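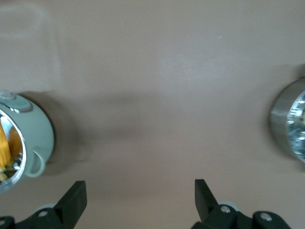
PART TWO: PLANNING AND PURCHASE

Chapter 6
Budgeting for a Robot Workcell

A parallel gripper with two fingers is often the cheapest moving part in a workcell, and it is the part that decides what the rest of the cell can do. Two pots standing apart on a bare surface look like an easy job for one. A buyer still has to ask how wide the fingers open, whether they will pick up a pot by its wall or by a small loop handle, and what a camera at the wrist will make of a polished metal interior full of reflections. Each answer changes the order form.

This chapter covers the money side of those questions. Chapter 5 dealt with writing a task list. Keep yours at hand, as the worksheets at the end of this chapter refer to it by line.

6.1 The purchase price and the installed cost

The figure on a quotation covers the equipment named on it. The installed cost covers everything needed before the equipment does useful work: mounting, power, guarding, cables, software licenses, training, and the hours your own staff spend on setup. New buyers tend to budget for the first figure and then pay for the second out of whatever account has money left.

Consider a small kitchenware firm, Zornen, which plans a cell for handling finished pots before packing. Its first request for quotation went to two suppliers, Pultthorpe and Ung. Pultthorpe quoted for the arm and gripper only. Ung quoted a higher price and included the wrist camera, one spare set of fingers, and delivery. The two totals could not be compared until Zornen wrote out the missing items and asked both suppliers to price them on the same sheet.

Table 6.1 Items missing from the first Pultthorpe quotation
Wrist camera and bracket: $926
Spare finger set: $300
Mounting plate and on-site setup: $3,000

With these lines added, Pultthorpe was the more expensive of the two.

6.2 Consumables and spares

Fingertips wear. Screws at the finger linkages work loose and need checking on a schedule. Cables that bend at the wrist have a service life, which the supplier should state in cycles. Put these costs in the operating budget, under their own heading, and leave them out of the capital request. A reviewer who sees fingertips listed beside a robot arm will ask why they were not part of the purchase.

Order the first set of spares with the machine. A cell that stands idle while a small part is shipped costs more per day than the part.

6.3 Paying for a trial

Most suppliers will run a trial on the buyer's own goods. Send the difficult ones. Shiny metal, rounded walls, and handles of different shapes give a truer picture than a plain box. When Zornen tested at the Zukside demonstration center in October, it sent pots with something in them as well as empty ones, and asked for both results in writing.

A trial fee may be credited against a later order. Get the credit terms before you ship anything, and record the following in the project file:

Goods sent, with sizes and weights
Lighting and surface used
Number of attempts and number of failed grips
Any change made to the fingers during the trial

Section 6.4 explains how to turn these records into an acceptance test that can be attached to the purchase order.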